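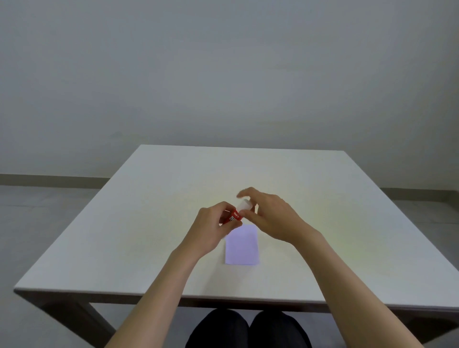
Does a bare white table make you better at fiddly work with your hands?

A little, mostly when you're looking for something you dropped. For everything else I'd put the chair and the light ahead of it.

I say this as somebody who paid $202 for a big square white table after reading far too many posts about clean work surfaces. You've probably read the same ones. Clear surface, clear mind, blank wall behind it, and suddenly you're the kind of person who sews on buttons the day they fall off. I had my doubts and bought the table anyway, so take my scepticism with that in mind.

Mine is a Prernari, the square one, from the Nallthorpe outlet on the edge of Dundthorpe. The tag called the top "wipe clean," and I suppose everything is if you wipe hard enough. White shows tea, pencil, and the gray smudge your forearms leave along the front edge when you've been leaning there all evening. My old brown table had all of that on it for years and I never knew. Was I worse off? I can't say I was.

What the white top does well is show you things. A pin, a black screw, a bit of dark thread: you see it right away. Then you drop a clear button or a scrap of white paper and it's gone, and you're patting the table with your palms like someone hunting for glasses in the dark. The posts I read all skipped that part. I now keep an old navy dish towel in the drawer next to me and spread it out for anything pale. It cost nothing, and it has helped me more than the table has.

Then there's the size. Big square tables look generous in a store. Sit down at one and you find out how far your arms go. I use the strip nearest me and the middle, and the far side is a place where mail goes to wait. I measured my comfortable reach with a tape and it's well short of the far edge. If I were doing it over I'd get something narrower and put the savings toward a better chair. A square table also wants space on every side, and mine ended up near a wall anyway, like every table I've ever owned.

The blank wall I went in ready to mock. The advice was no shelf, no calendar, no pictures, nothing for your eyes to wander off to. I took everything down in January and gave it a fair try. My eyes wandered off just fine. They went to the marks where the calendar had been. I will admit that it's restful at the end of a long job, but I wouldn't repaint a room for it, and I've since put the calendar back up because I missed a dentist appointment.

Light is where I stopped grumbling. A white top throws light back up at you, and with a lamp in the wrong spot you get a glare right where your hands need to be. I have a Soriano clamp lamp and I moved it 8 inches to the left one evening, mainly out of irritation, and threading a needle went from a three-try job to a one-try job. If you only change one thing, move your lamp. You already own it.

Chair height comes next. My knees sat so close under the table that I was hunching to make room for them, and I blamed the table for the sore neck for weeks. I took the cushion off the chair and the neck settled down. Could have been the cushion, could have been that I finished the curtains that week. I'm not going to pretend I ran a study.

As for the promise that a clear table means the mending gets done: I have 2 shirts in the basket that have been there longer than the table has. They're waiting on me. The table has been ready the whole time.

Would I buy it again? At half the price, maybe. The legs are solid, it doesn't rock, and it wipes down well enough if you catch the tea early. If you have a table you can lean on without it moving, I'd keep that one, find a dark towel, and spend an evening shoving your lamp around to see what happens. I still have the receipt for mine somewhere, probably on the far side with the mail.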